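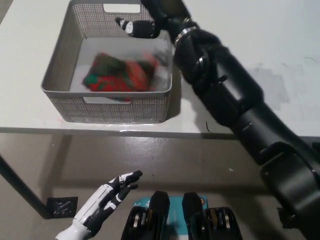
Slide 1. Red and green cloth in a gray basket.

Speaker notes: Household Textiles and the Municipal Waste Stream
Detdale Public Works Department, spring session for partner agencies
Presenter: Comfort Kpodo, Materials Recovery Section
Questions to be taken with Ekow Alhassan, Collections

Slide 1. Opening
Good morning, and thank you to the Amoah Center for the use of the hall. Introduce Ekow. Remind attendees that printed copies of the drop-off map are at the registration table and that the Spanish version has the corrected hours for the Elik Street site.

State the purpose of the talk. The Department is asking partner agencies to adopt a single set of instructions for residents on what to do with clothing, bedding, towels and other cloth they no longer want. At present a resident may receive one answer from the call center, another from the transfer station and a third from the back of the utility bill.

Slide 2. What the Department collected
Last year the textile program took in 675 tons through the drop-off sites. This figure covers the sites only. It does not include cloth delivered directly to charities, and it does not include textiles pulled from mixed recycling at the sorting plant, where they are treated as contamination and sent to landfill.

Pause here. Attendees from the school district asked for the breakdown by site. It is in the handout, second page, and need not be read aloud.

Slide 3. Why cloth does not belong in the recycling cart
Many residents place worn clothing in the blue cart in good faith. At the plant, long pieces such as sheets and pant legs wrap around the sorting shafts. The line must be stopped and locked out while staff cut the material free by hand. Kojo Antwi, who supervises the day shift, has provided the maintenance log on this slide. Point out the entries marked W, for wrap. Do not go through them individually.

Cloth that has traveled in the cart is also no longer fit for reuse. It has been compacted with food containers and broken glass.

Slide 4. The three grades
Explain that material accepted at the drop-off sites is sorted into 3 grades.

Grade A is wearable or usable as it stands. It goes to the resale partners.
Grade B is clean but worn, torn or stained. It is cut for wiping cloths. Buttons and zippers are removed first.
Grade C is everything else that is clean and dry. It is shredded for padding and insulation.

Residents are not asked to sort by grade. Earlier flyers suggested that they should, and this kept a good deal of Grade B and C material at home or in the trash – people assumed that a shirt with a hole in it was not wanted. The new wording is "clean, dry and bagged." Please use those words exactly.

Slide 5. What is not accepted
Wet or mildewed items, carpet, mattresses, and anything that has been in contact with oil, solvent or paint. Pillows are a frequent question. They are accepted at the Clavetti Road site only, under the pilot agreement, and the agreement will be reviewed in May.

Slide 6. Schedule and staffing
The Department will operate 5 drop-off sites, of which 2 will have evening hours until 7:30. Efua Tetteh coordinates the site attendants and is the contact for any agency wishing to host a temporary bin. Hosting agencies must provide a paved, lit location with truck access. The Department provides the bin, the signs and the pickup.

If time is short, skip to the next slide.

Slide 7. Requests to partner agencies
Replace existing printed guidance with the new one-page sheet. Remove the old "Sort It First" flyer from lobbies and websites. Send questions about the wording to Sorcha Kinsella in Public Information before printing, including any translated versions.

Slide 8. Questions
Likely question: will the Department offer curbside textile pickup? Response: a study has been requested, and no decision has been made. Refer cost questions to Ekow.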